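Progress report to the Nepia Fund
Project: Clean and Welcoming Shared Spaces, Flutthorpe Centre
Prepared by: Tayla Tautahi, project coordinator
For the attention of: Darcy Kingi, grants officer
Date: 6 July 2025

Dear Darcy,

Please find below our second progress report. It covers the work done up to the end of June. I have followed the headings you sent us, but I joined two of them together, as the answers were almost the same.

What the grant is for

The grant pays for the care of the round tables on the upper corridor and in the small rooms beside it. People use these tables to eat, to read and to meet, and before the project the tables were wiped only in the evening. With your support we bought cloths, towels and spray bottles, and we made a short routine which any table user can follow.

Work completed in this period

The maroon tablecloths are now in use along the corridor. We selected a dark colour after the trial with white ones, which showed every tea stain and had to be washed too often. The maroon cloth is heavier and it stays in place when somebody leans on it. It has one weak point: dust and crumbs are easy to see on it, so it needs a brush before the spray.

We wrote the routine on one page. Clear your things to one side, brush the cloth, spray lightly, press with the towel and do not rub. Fold the towel and leave it over the edge of the table, so the next person can find it. We had a longer text in the beginning, with 15 steps, and very few people read it to the end.

We held two short practice meetings for table users. The questions were mostly about the spray: how near to hold it, and if it can be used on a cushion. Our answer is that it can be used on the cushions, but only with a cloth between the hand and the felt, and never on the seam.

Supplies

Dasa delivered the first order of towels on time. The second order came with 30 pieces missing and these were sent later without extra cost. The towels are white with a grey check, and they keep their shape well after washing. The spray bottles are from Mimetti. We asked for the model with the red trigger, as it is easy to find on a full table. Each one is refilled from the large container in the store room. I would like to note that two triggers became stiff in June and we have written to the supplier.

Money

We have spent 1235 pounds in this period, nearly all of it on tablecloths and towels. Laundry was lower than we planned, and I ask for your permission to move 55 pounds from laundry to spare trigger heads. The receipts are in the separate file which I sent with the last email.

Difficulties

The chairs remain a problem. Jackets and cloths are left on the backs, and whoever cleans the table must then work around them. We would like to put hooks on the corridor wall, but the curved part is difficult for drilling, and we are waiting for an opinion from the building office. Small tables also fill up quickly with bags and cables – there is then little space left to brush or spray, and the step "clear your things to one side" is often forgotten.

Next period

We will repeat the practice meeting for new users, replace the stiff triggers and decide about the hooks. I also want to test a smaller towel, half of the present size. The present one is good for drying, but it is long when it hangs from a small table. If the smaller towel works well, we could cut the existing ones and hem them here – this would save an order.

Some pictures from the centre follow.
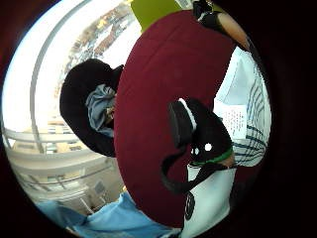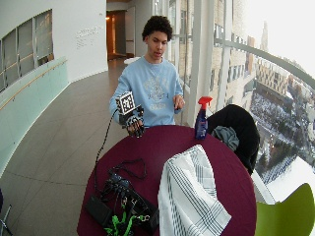
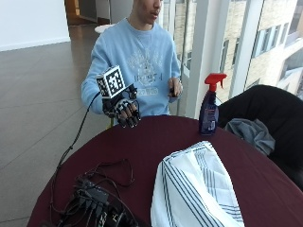
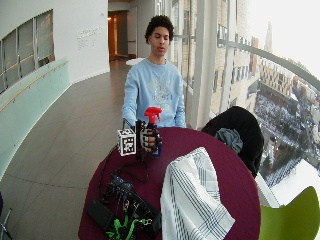

Maroon covers in use at the centre. In the second and fourth pictures: table with the striped towel over the edge and the red-trigger spray bottle.

With kind regards,
Tayla Tautahi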